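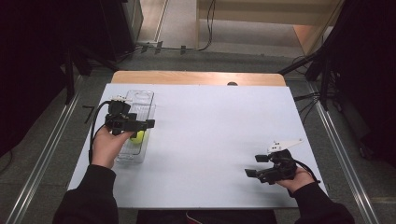
Capítulo 2
La rotación forestal: ¿cuándo conviene cortar?

Pocas preguntas de la economía forestal son tan sencillas de formular y dan tanto juego como esta. Tenemos un rodal joven, sano, que gana volumen cada año. ¿Lo cortamos ahora o esperamos? En el capítulo anterior aprendimos a medir la madera en pie; ahora vamos a ponerle tiempo -- ¡y ahí empieza lo bueno!

Pensemos en el monte de Jurkalby, que nos acompañará hasta el final del libro. Son 1,000 hectáreas de pino y abeto, con rodales recién plantados junto a otros de 88 años. El propietario, la sociedad Mertens, recibe en agosto una oferta por los rodales más viejos. El precio parece bueno, pero el bosque sigue creciendo, y el suelo que ocupa también vale dinero: en cuanto se corta, puede empezar un nuevo turno.
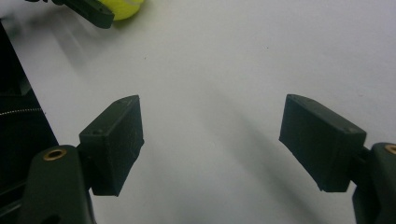 Esa última idea es la que más suele costar, y la que más satisfacciones da cuando por fin se entiende. Esperar un año tiene dos costes: el interés que dejamos de ganar por la madera no vendida y la renta del suelo que retrasamos. Frente a ellos está el crecimiento en valor del rodal. Cuando ambas partes se igualan, hemos llegado al turno óptimo.

Empezaremos con un solo turno y un tipo de interés fijo, pasaremos después a la sucesión infinita de turnos y terminaremos con las claras, que complican el cálculo de una forma preciosa. Conviene tener a mano la tabla de crecimiento del apéndice y repasar el descuento compuesto antes de abordar el apartado 2.1.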